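Preguntas frecuentes sobre el uso de la nave de trabajo compartida

Ritport pone a disposición de empresas, asociaciones y equipos de proyecto su nave de trabajo compartida. En esta página se recogen las respuestas a las consultas que la administración recibe con mayor frecuencia. Su contenido tiene carácter informativo y se completa con las condiciones particulares que cada entidad usuaria firma al formalizar su reserva.

Acceso y reservas

¿Quién puede solicitar un puesto en la nave?

Puede solicitarlo cualquier persona jurídica o profesional autónomo que desarrolle una actividad compatible con el uso del edificio. Se admiten trabajos de montaje ligero, ensayo de equipos, manipulado de textiles, preparación de materiales y actividades análogas. Quedan excluidas las actividades que requieran llama abierta, pintura a pistola o almacenamiento de productos inflamables.

¿Cuál es la duración mínima de una reserva?

La duración mínima es de 3 días laborables consecutivos. Las reservas superiores a 30 días se tramitan como estancia prolongada y exigen la presentación de una memoria breve de la actividad, con indicación del mobiliario y de la potencia eléctrica previstos.

¿En qué horario permanece abierta la nave?

La nave abre a las 9 de la mañana. La hora de cierre figura en la confirmación de cada reserva y puede variar en julio, mes en que se aplica el horario de verano. No está permitido permanecer en el interior una vez conectado el sistema de alarma.

¿Es posible visitar las instalaciones antes de reservar?

Sí. Las visitas se conciertan por escrito y se realizan siempre en compañía de personal de la administración. Durante la visita no se interrumpirá el trabajo de las entidades que ya ocupen sus puestos ni se manipulará su material.

Distribución del espacio y mobiliario

¿Cómo se delimitan los puestos?

Cada entidad recibe un plano con la superficie que le corresponde. La separación se efectúa mediante paneles móviles, que pueden desplazarse previa autorización. Los paneles no son elementos portantes: no deben utilizarse para colgar herramientas, fijar estanterías ni apoyar cargas. Cuando dos entidades contiguas deseen retirar la división entre sus puestos, bastará con una comunicación firmada por ambas.

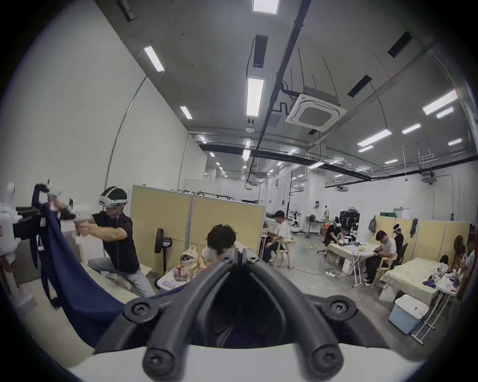
¿Qué mobiliario puede utilizarse en la zona común?

El mobiliario de la zona común está formado por piezas ligeras y fáciles de trasladar, de modo que la distribución pueda modificarse en el transcurso de una misma jornada. Las entidades usuarias pueden aportar mesas y sillas propias siempre que las patas no dañen el pavimento. La combinación habitual incluye una mesa auxiliar blanca de pequeño tamaño para los efectos de uso inmediato, sillas de madera clara para las tareas manuales que se realizan sentado y paneles de color amarillo pálido con bastidor metálico gris como separación. Toda pieza que se desplace deberá devolverse a su ubicación de origen al término de la jornada.

¿Puede modificarse el pavimento o señalizarse sobre él?

El pavimento es de hormigón pulido y no admite perforaciones, anclajes ni pinturas. Para marcar recorridos o posiciones se empleará exclusivamente cinta adhesiva de baja adherencia, que la entidad usuaria retirará por completo al finalizar su estancia. Los restos de adhesivo se consideran desperfecto y se facturan según tarifa.

¿Se facilitan fundas o cubiertas para las mesas?

No. Quien necesite proteger una superficie puede cubrirla con un paño propio, a condición de que este no cuelgue hasta el suelo en los lados que dan a un pasillo. Los paños deberán sujetarse cuando haya ventiladores en funcionamiento en las proximidades.

Orden, materiales y residuos

¿Dónde deben guardarse las bolsas y los materiales sueltos?

Los materiales en uso permanecerán dentro del puesto asignado. Se recomienda el empleo de bolsas translúcidas, que permiten identificar el contenido sin abrirlas, y su acopio sobre una superficie elevada. Las bolsas depositadas directamente en el suelo de los pasillos serán retiradas por el servicio de limpieza sin aviso previo.

¿Hay estanterías o armarios disponibles?

Existe un número limitado de armarios con cerradura, del modelo Anska, que se asignan por orden de solicitud. La administración no conserva copia de las llaves entregadas. La pérdida de una llave obliga a sustituir la cerradura con cargo a la entidad usuaria.

¿Cómo se tratan los textiles de gran tamaño?

Las telas, mantas y lienzos que deban extenderse o doblarse requieren espacio libre suficiente en todo su perímetro. Durante su manipulación ninguna parte del tejido debe invadir el puesto contiguo ni entrar en contacto con cables, enchufes o aspas. Una vez concluida la tarea, los textiles se guardarán doblados. El servicio de lavandería, contratado con la firma Başaran, se solicita en recepción y se abona aparte.

¿Qué ocurre con los objetos olvidados?

Los objetos hallados en la zona común se custodian durante 30 días. Transcurrido ese plazo, la administración podrá disponer de ellos. Los teléfonos y demás dispositivos personales se guardan en un cajón cerrado – no se encienden ni se consultan – y únicamente se entregan a quien acredite su titularidad.

Electricidad, ventilación y seguridad

¿Qué normas rigen el uso de regletas y alargadores?

Se permite una regleta por toma de pared. Queda prohibida la conexión de una regleta a otra. Los cables que atraviesen una zona de paso deberán cubrirse con el pasacables que se entrega en recepción, y los que discurran dentro del puesto se agruparán junto a la mesa o al equipo que alimentan. Al cierre, las regletas deberán quedar apagadas, salvo autorización expresa para equipos que requieran suministro continuo.

¿Se pueden utilizar ventiladores de pie?

Sí, siempre que dispongan de rejilla de protección íntegra y base estable. Se colocarán de manera que no dirijan el aire hacia papeles, polvo o materiales ligeros de otra entidad. El uso de estufas y calefactores portátiles no está autorizado en ninguna época del año.

¿Es obligatorio el calzado cerrado?

El calzado cerrado es obligatorio en toda la nave, incluida la zona de descanso. La administración no presta calzado ni ropa de trabajo.

¿Qué distancia debe respetarse entre puestos en actividad?

La distancia mínima es la señalada en el plano de cada reserva. Las personas que trabajen de pie, con los brazos extendidos o con visión limitada de su entorno ocuparán el centro de su puesto, nunca el borde. Las demás entidades evitarán atravesar esa superficie mientras la tarea esté en curso.

Pagos, fianzas e incidencias

¿Se exige fianza?

Sí. La fianza asciende a 1.000 euros por puesto y se devuelve tras la revisión final, una vez descontados los desperfectos que en su caso se hayan acreditado. La revisión se efectúa en presencia de la entidad usuaria y queda recogida en un acta firmada por ambas partes.

¿Cómo se comunica una incidencia?

Las incidencias se registran en la plataforma Proso, con indicación del puesto y una descripción breve de lo ocurrido. En caso de riesgo para las personas deberá avisarse de inmediato a recepción y desalojar el puesto, sin perjuicio del registro posterior.

¿Puede cederse el puesto a un tercero?

No. La reserva es intransferible. La incorporación de colaboradores externos se admite previa comunicación de su identidad y del periodo en que accederán a la nave, y la entidad titular responde de su actuación en todo momento.

¿Con qué antelación se puede cancelar?

La cancelación es gratuita hasta 9 días antes del inicio de la reserva. Fuera de ese plazo se aplicará el cargo previsto en las condiciones particulares. Las solicitudes de cambio de fecha se atienden según disponibilidad y se presentan por el mismo cauce que la reserva inicial.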